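Getting to Lulport Island without a car: ferry and where to stay?

Asked in Islands and Coast

We have three nights in June and want to spend at least two of them on Lulport. We'll be coming by bus as far as Fondach. I've read that the ferry takes 100 passengers, but I can't tell if we need to book ahead. Also wondering if the walk to the lighthouse is okay for someone with a bad knee.

Answer 1

Book the morning boat. The afternoon one usually has room. The bus stops at the top of the hill in Fondach and it's a 14 minute walk down to the pier, so don't take the bus that gets in right at sailing time. Tickets are sold at the pier office, cash or card.

The lighthouse path is gravel for the first half and then grass. It gets steep after the second gate. With a bad knee I would go as far as the gate and turn back, you still get the view over to Estex Head.
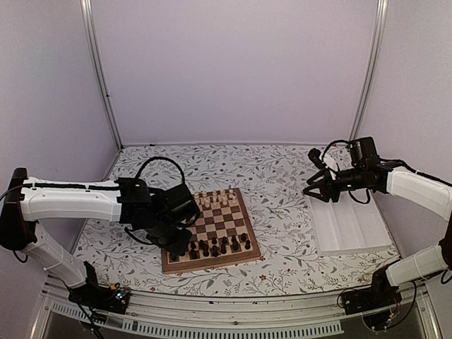 Is there anywhere to buy food on the island?

There is one store next to the pier, open until 5 p.m. in summer. It carries bread, milk, canned goods and some frozen stuff. Bring anything special from the mainland.

For beds, the Koyama Guesthouse is the only place with private rooms. The hostel is cheaper but it's bunks.

Answer 2

went last year, loved it. take a jacket

Answer 3

Mostly agree with the first answer, but the last boat back leaves earlier than people expect, so check the board when you land. The hill behind the lighthouse is 425 feet and the trail up it is boggy even in a dry summer. The beach on the south side is flat the whole way from the pier and would be a better choice for the knee. Camping is allowed behind the dunes if you stay 100 yards from the houses.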